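Social work students at Birncombe to get £500 towards placement travel

July 8, 2022

If you've ever tried to get from the main campus out to Plondton before nine in the morning, you'll know why I was so pleased to have this one land in my inbox.

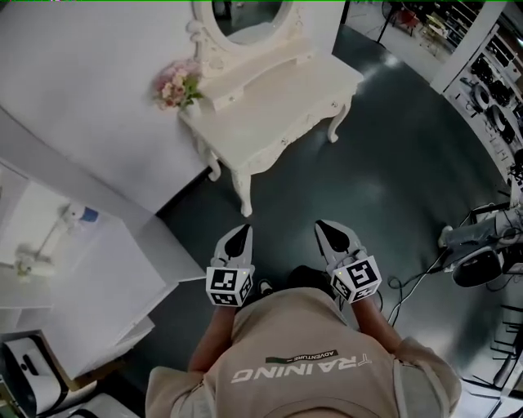

What's been agreed

The university has confirmed that every social work student going out on a long placement next year will get a flat £500 towards getting there and back. No receipts, no means test, no form that asks for your mother's maiden name and then times out. The money goes into your account at the start of placement, all in one go, and you spend it on whatever gets you through the door: bus pass, petrol, a second-hand bike, a share of your flatmate's insurance.

It covers 183 students, which takes in the second and third years on the degree and everyone on the two-year master's. First years aren't included, as their only time out is the shadowing week in spring, and the department says it will carry on refunding fares for that in the old way.

The cash comes from the Tandetti Fund, which older readers will remember as the pot that used to pay for the summer field trips. Those haven't run since before the lockdowns and the fund has been sitting there growing quietly ever since. I did ask whether this means the field trips are gone for good and was told that "no decision has been made", so read into that what you like. I went on one of them, years back, and I'd be sorry to see them go, although I'll admit I mostly remember the rain and a very good pie.

How it worked before

Badly, is the short version! Up to now students paid for their own travel and claimed it back at the end of each month. Claims went to the faculty office, then over to finance, and then (if you'd filled in the right colour of form) back to you some weeks later. Students I spoke to this spring had been waiting since before Christmas for bus fares. One was owed so much that she'd stopped putting claims in at all, reckoning she'd do the lot in the summer when she had the energy.

I had a go at this back in the autumn, and a few of you wrote in to say I was making a fuss over bus tickets. But it adds up fast. The department works with 52 placement providers, and hardly any of them are within walking distance of halls. There's the family centre at Plondton, the hospital team on the far side of the river, the hostels, the schools, and a couple of farms that do day care for adults with learning disabilities and are lovely places, but the nearest stop is at the bottom of a very long lane. You don't choose where you're sent either. Two people sitting next to each other in the same seminar could end up with wildly different costs, and the one who drew the short straw just had to swallow it.

That unevenness hasn't gone away completely, by the way. A flat payment is a flat payment. If you're placed down the road from your house you'll be quids in, and if you're out past the reservoir the £500 probably won't last you the whole placement. The department says anyone whose costs go over can still claim the difference, and has promised to pay those claims within 30 days. I've written that number down and stuck it above my desk.

What students are saying

Mostly they're delighted, with a bit of grumbling round the edges. The students' union had asked for the payment to be split by distance, in bands, and didn't get it. The reps I chatted to outside the Šimko Building were pretty relaxed about that and said they'd sooner have something simple that turns up on time. A third year who has just finished her last placement pointed out, quite fairly, that it's come too late for her, and wanted to know if there'd be anything for people still waiting on old claims.

So I asked. Finance says all outstanding travel claims from this year will be settled before the end of August. If yours isn't on the system yet, get it in now and don't leave it until you've packed up your room and gone home. You can hand it in on paper at the ground floor desk in the Šimko Building or send a scan to the faculty office, and yes, photos of crumpled tickets are fine so long as the date can be read.

And the providers?

I rang round a few of them too. The family centre at Plondton was chuffed. They've had students drop out part way through in the past because they couldn't keep up with the fares, and when that happens it isn't only the student who's stuck - the families have to get used to somebody new all over again. A hostel manager in town said she hadn't heard a word about it from the university and had to ask me what was going on, so perhaps an email to the providers wouldn't go amiss.

One thing that came up more than once was meals. Some places feed their students and some don't, and there's no rule about it at all. That isn't part of this deal, and as far as I can find out it isn't being looked at. I may well come back to it when term starts.

When you'll get it

The first payments go out in August, for students starting their placements early. Everybody else gets theirs in the week before they begin. You don't have to apply, but you do need to have your current bank details on the student portal, and the department tells me a surprising number of people haven't looked at theirs since they first enrolled. If you've changed banks, or you've been living off an account your parents set up when you were twelve, go and check it.

Students who take a break from their studies after being paid won't be asked for the money back so long as they've started the placement. If you haven't started, it'll be held over until you do. Repeat placements are a bit murkier. I was told those would be looked at "individually", and when I pushed for more I got a promise of written guidance over the summer. I'll put it up on this page when I have it.

The arrangement is for one year to begin with. The Tandetti Fund could cover it for longer than that, from what I understand, but the university wants to see how the first year goes and what the top-up claims come to before it signs anything else. Nursing and teaching students, a few of whom have already been in touch to ask where theirs is, aren't covered. Their placements are paid for under separate arrangements, and I've asked both departments whether they plan to do anything similar. Teaching said they'd get back to me. Nursing hasn't replied yet.

If you've got a travel claim still stuck in the system, do drop me a line with the date you sent it in. I won't print your name.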